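Ciseck three-tier shelf, pink
Review by Irena Brzozowska

I bought this small shelf in December for my bathroom counter, after my old plastic one became yellow. I was looking at the Peeters shelf too, but it has only two levels and my counter is narrow, so I need to go up.

Assembly took me one evening with a cup of tea. The instructions have 4 drawings and almost no words. The first time I put the middle board upside down and I had to open everything again. My advice is to leave all the screws a little weak until the top board is on, then tighten.

The color is a calm pink, the same on every level, and the wooden edge makes it look more expensive than it was. I like the rounded ends very much, my old shelf had sharp corners and I often hit my hand on them.

The top level is good for boxes. The lower ones are better for creams and small jars, tall bottles do not go in.
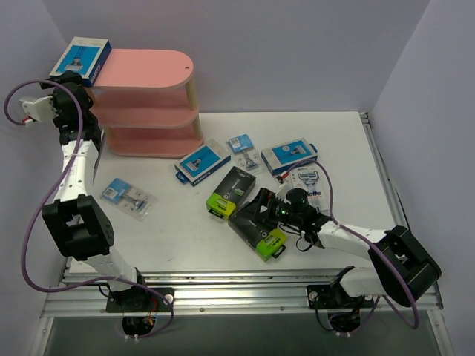
Can it stay in a bathroom with a shower?
Keep it away from direct water and wipe the wooden edges after you wash your face. Mine is about 80 centimeters from the shower and the wood has not changed.

I take away one star for the instructions. For the shelf I have no complaint, and I will order a second one for my daughter.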